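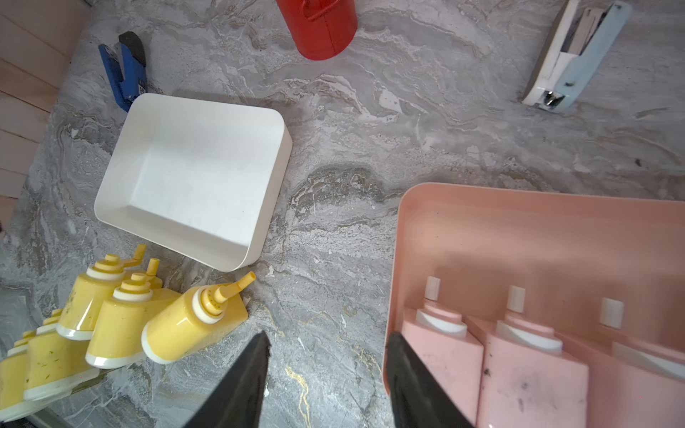 About Workham School of Household Trades

Workham School teaches the practical skills that keep a home in good order. We offer part-time courses in basic repairs, decorating, sewing and household budgeting to adults of all ages, and no earlier experience is needed to join any of them.

Our history

The school was founded by Clyde Whitfield, a former upholsterer, who began by teaching six pupils in a rented room above a shop in Dogbe Street. The first courses ran in the evenings only and covered chair repair and curtain making. As demand grew, the school moved to its present home at Prakel House, where daytime classes were added for the first time. Mr Whitfield retired from teaching some years ago but remains a member of our board of governors.

Our courses

We now run 18 courses a year, each lasting one term. Classes are kept small so that tutors can give proper attention to every student. Those who complete a course receive a school certificate, and may apply for a place on the second-year programme in their chosen subject.

Last year 974 people enrolled with us. Many came to learn a single skill for use at home, while others were preparing for a change of work. The school also provides short introductory days for local employers and housing associations — these are arranged directly with the office.

Bathrooms and kitchens remain our most popular subjects. The bathroom course covers tiling, sealing, shelving and the fitting of small wall-mounted storage, such as trays for soap and pump bottles.

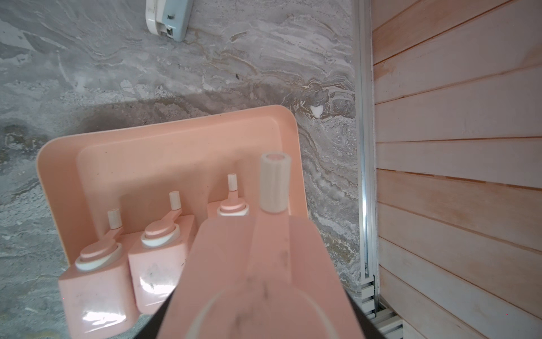

Fees and support

The standard fee is £299 per term and includes the use of all tools in the workshop. Reduced fees are available to students receiving certain benefits. The Rukinden Fund, set up in memory of a former tutor, makes a number of full awards each August to applicants who could not otherwise attend.

Visiting us

Prospective students are welcome to tour the school during term time. Visits begin at 10 am and should be booked through the office. Step-free access is by the side entrance — please ring the bell on arrival.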